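Urkudetti Test Kitchen
Minutes of the serving and tableware meeting
10 September 2024

1. Previous minutes
Accepted with one correction. The oven shelf spacing in item 4 should read 149 mm.

2. Table layout
The meeting reviewed the two white tables in the plating room. The narrow gap between them stays for now. Cleaning staff have asked for the tops to be pushed together, but the tables stand at an angle to each other and would need to be re-leveled first. Main table to be kept bare apart from the item being plated. Quote for re-leveling to be requested from Astier.

3. Plate
The round blue plate with the raised rim was compared with the white plate used up to now. On a white tabletop the white plate gives poor contrast at the rim, and pale baked goods are hard to judge on it. Agreed to adopt blue for all single-portion tastings. Order 600 from Prido, delivery in two lots, the first before December. One elongated piece per plate, set near the middle.
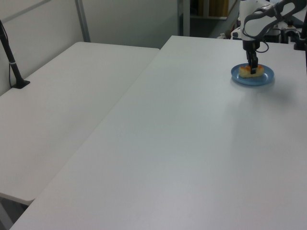
4. Pastry
Urrego recipe, second version. Points raised:
– Body color is pale golden. Two members wanted a darker bake, the rest did not. No change to oven time.
– Orange topping to run across the piece in diagonal bands. Solid coverage was tried in the first version and slid off when cut.
– Piece weight to be logged before and after topping. The sheet currently has one column only.
Cost per tray stands at 471 against a budget of 550. The difference may be used for better butter, subject to a price from the supplier.

5. Placement on the plate
A piece set slightly off center, with clear plate to one side, was preferred to exact centering.
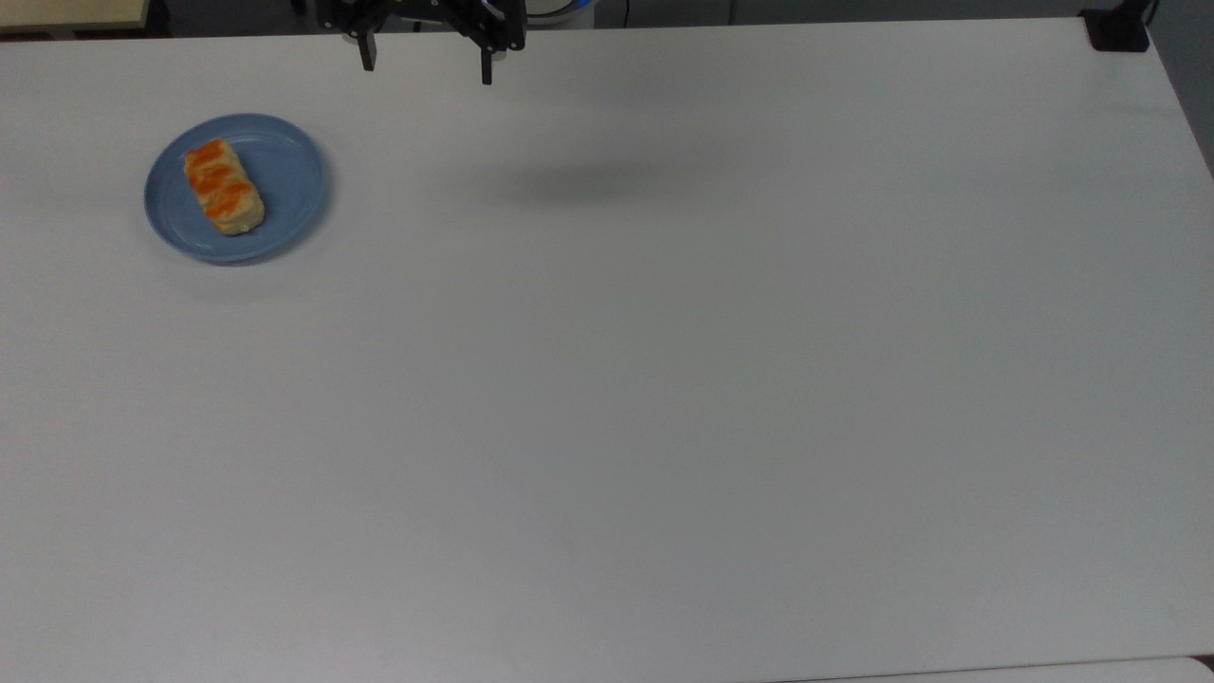

The clear side is to be used for a spoonful of sauce when the tasting calls for one. Sauce is not to touch the baked edge before serving. Portion size for the sauce was not settled and is carried forward.

6. Lighting
Shadows on the tabletop are soft and were judged acceptable. No action.

7. Any other business
Labels for the flour bins are still missing. Carried forward from the last two meetings.

Next meeting: date to be circulated with the tasting sheets.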